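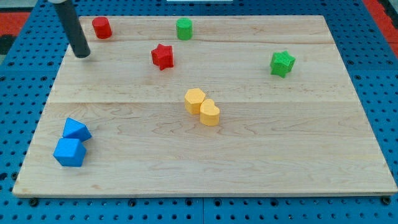
Sorting, according to Lucyna Sobczak, is the first argument a child wins without talking, and she told us so before we had even switched on the recorder in Kilgate. Adi Pangaribuan disagreed with her on the spot (talking comes into it from the very first minute, he said, you only have to listen), and the back-and-forth between them shaped most of what follows in this section.

Figure 2. Small blocks in red, green, yellow and blue on a wooden board. Two blocks of each color.

4.2 Color first, shape later?

The older literature tends to treat color sorting as a stage that children pass through on the way to shape sorting. Our play sessions in Kilgate and Ngui gave us a much livelier picture! We recorded 143 children over the summer term, starting in June, and coded 349 separate sorting episodes. An episode began when a child first moved a block next to another block and ended when the child left the board or swept it clear. Sets like the one in Figure 2 are handy for this kind of work, as a child who wants to make pairs by color can do so, and a child with some other plan is free to follow it.

Color did come first in many episodes, and we don't want to play that down. What surprised us was how often children dropped it midway. A girl in the Ngui group began by pairing the reds, stopped, looked over the rest, and then announced that the tall ones were "the grown-ups." From then on color didn't matter to her at all. She had a family to arrange, and she kept at it with great seriousness until snack time. In our coding scheme this counts as a switch, and we recorded 45 of them.

Switches are exciting to us for one simple reason – they nearly always came with talk. Children named the new rule, defended it, or scolded a neighbor for breaking it. Pangaribuan's point about listening holds up well here. The talk was often quite short ("no, sleepy ones go there") and a coder working from a silent recording would have marked many of these episodes as random placement. We went back over our own pilot coding with the sound on and had to change a good deal of it.

Sobczak's view has support too. Some children sorted in full silence and with complete consistency, and when an adult asked what they were doing, they gave answers that had little to do with the arrangement in front of them. One boy in Kilgate sorted strictly by color and explained that he was making soup. We don't read this as confusion. His hands were following one plan while his story followed another, and he seemed perfectly happy with both.

The Proveck checklist, which we used for the adult ratings, has no place for either of these cases. It asks whether a child sorts "correctly," and raters have to choose one of 5 levels. Our raters found this frustrating, and several wrote long notes in the margins (wonderful notes, and we draw on them again in Section 4.3). For the next round we plan to add a free line under each item, where the child's own rule can be written down in the child's own words.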